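January 6, 2019

Grip fault on the Pova arm again, and this time I got to sit and watch it happen. We ran 15 pick attempts at the toy sink and 2 of them ended with the fingers stopping halfway and the controller insisting it was already holding something. Great. Yichen Shen thinks it's the force threshold. I thought cable, of course, I always think cable!

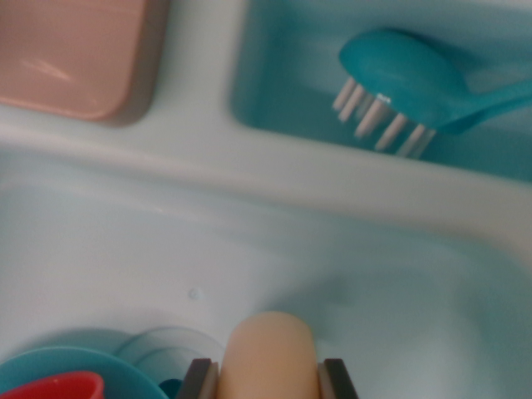
The threshold was still at 29, left over from the August settings (my fault, I copied the whole Flesari config over without reading it). That's fine for stiff parts but way too touchy for us. I'd also love to blame the wrist view, because everything up by the brush with the white bristles comes out soft, and teal on teal can't be easy for the detector. But the log shows the pose estimate was OK on both bad runs. So it's the fingers, or whatever tells us about the fingers.

Dropped it to 6 and the arm squeezed hard enough that I hit the stop button, so that's way off in the other direction, or else I have the scale backwards. Need to check which way the number goes before anyone touches it again! 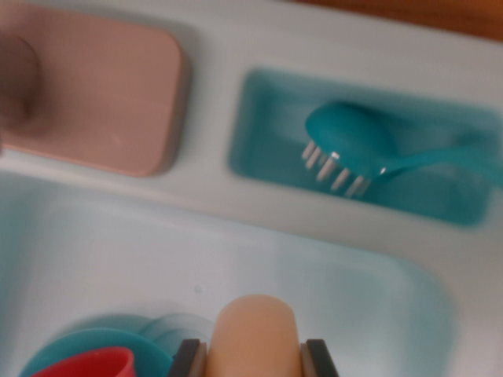 Yichen wants to log raw motor current next to the grip flag, and I'm all for it. Left the arm powered down with a note on the stop button. Still to do: reseat the wrist connector (humor me), ask Flesari what units that field is in.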